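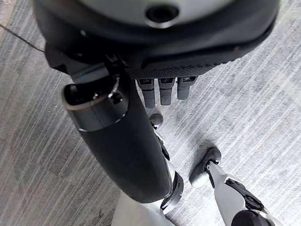 How to answer a tender for electric buses when you're a small operator

If you run a modest coach firm and the council has just put out a tender for electric buses, you may be tempted to close the document at page two and go and make a cup of tea. Do make the tea, but please come back! We went through all this at Fodley in March with our bid for the Pumero town routes, and I promise it gets friendlier once you know the order to do things in.

1. Read the qualification section first, and only that. It tells you whether you are allowed to bid at all — fleet size, years of trading, turnover and so on. If you fall short on one of them, look at whether joint bids are permitted. We teamed up with Pascu, who had the depot space we lacked, and it suited both of us very well.

2. Send your questions in early. There is nearly always a closing date for them, quite a bit before the bid itself is due, and it is easy to miss. Ask who pays for the grid connection, who owns the chargers when the contract ends, and what happens if the buses are delivered late.

3. Work out your daily mileage for each bus, including the empty runs to and from the depot (we forgot those the first time, and had to redo a whole evening's sums). Then ask the maker for the winter range with the heating on. Avix gave us theirs without any fuss, and it changed which routes we put forward.

4. Price the contract over its full length. Ours was five years, with an option for three more, so the batteries mattered a great deal. Put in driver training too, and a little something for tyres, which wear faster than you might expect on a heavy bus.

5. Ask a patient friend to read the finished bid against the checklist. Aurelia Cârstea read ours and found an unsigned form tucked in behind the insurance papers, bless her.

Keep a copy of everything you send, and get your upload done the day before the deadline if you possibly can — the portal does get slow.

Contact us | © Fodley Coaches 2019 | Back to top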